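I worked a loyalty card promotion this October, in the shopping centre at Civinau, wearing a sash. I am too old for a sash. The agency said it came with the booking, like the sandwiches, and of the two I'd say the sash was fresher.

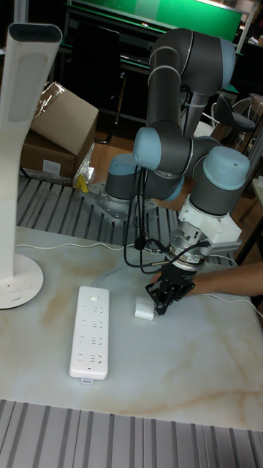
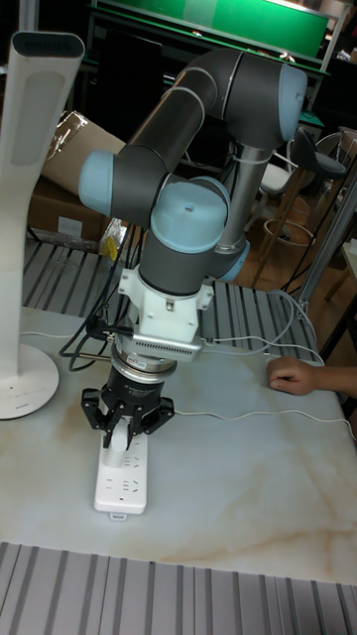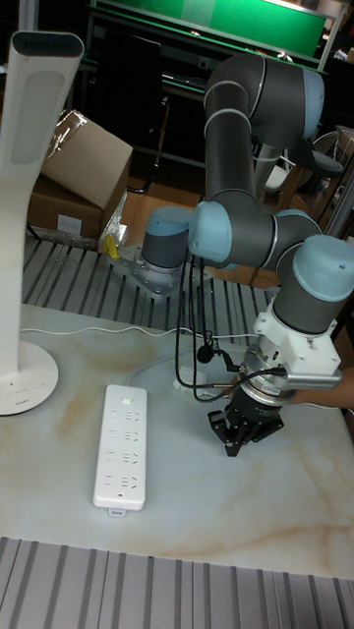
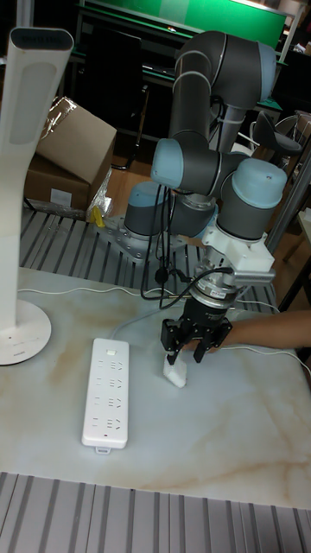
Written by Ilik
Occasional promoter, full-time complainer

The client was Bansal, who sell hand cream and bath things and a candle that smells strongly of someone else's aunt. You sign up for the card, you get a tube of cream the size of a thumb, and then Bansal writes to you until one of you dies. My job was the signing up.

We had a script. It began "Can I treat your hands today?", a question I would cross a dual carriageway to avoid, and I watched plenty of people make the indoor equivalent of that journey, round the back of the escalator with a pushchair. By mid-morning I'd dropped it and was just saying "free hand cream", in the tone of a man selling newspapers. That went much better. The supervisor came by at eleven and asked me to go back to the script. I did, for as long as she was there.

The target was 61 cards a day between two of us. We managed it once, thanks to a coach party who had been told to be back by four and had run out of shops. I've no idea how many of them live anywhere near a branch. Several gave the same email address, and I typed it in every time without a murmur.

Things I'd pass on to anyone thinking of doing this sort of work: wear the flat shoes. Find out who has the key to the stockroom before you run out of thumb-sized tubes. Don't stand downwind of the candle. And ask about the travel money in writing, as mine was eventually agreed at around 8 pounds, for a journey that costs rather more than that even if you walk the last bit.

They've offered me Lokis next, the yoghurt people, in a supermarket foyer by the automatic doors. Little spoons, paper hat. I've said I'll think about it, and I've asked about the hat.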